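# Dravon 246 Stadium Seat

The Dravon 246 is a folding seat for outdoor stands, made by Brakel for football and soccer venues. It mounts to the riser or to the tread, so it can go into old concrete bowls as well as new steel ones. Seat and back are molded in one color all the way through. Scratches don't show much.

- Gravity fold, no springs
- 2 anchors per seat
- Row and seat number plates included
- Optional armrest with cup holder
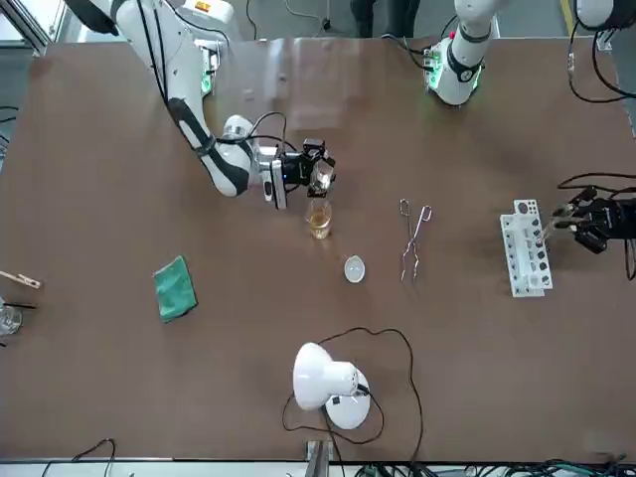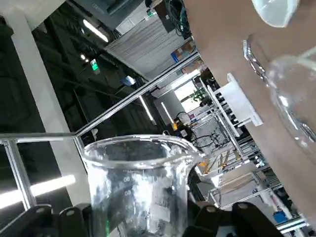
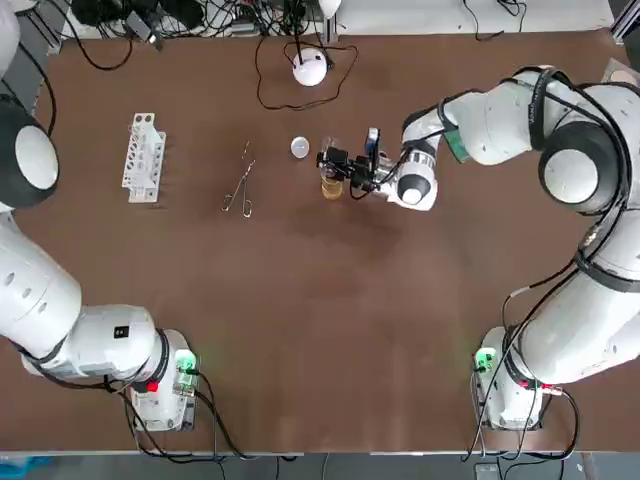 ## Ordering

Minimum order is 100 seats. Orders of more than 600 ship on several trucks, and we'll call to set the dates before the first one leaves. Stock colors are navy, green, red and gray. Team colors take longer and can't be returned.

Send a section drawing with riser height and tread depth. If your stands have Wieser rails already, say so on the form and we'll leave out the mounting feet. The older Navari brackets do not fit this seat. They have to come off first, and the holes need to be patched.

Replacement plates, hinge pins and end caps are sold separately.

Price list valid from August 2019.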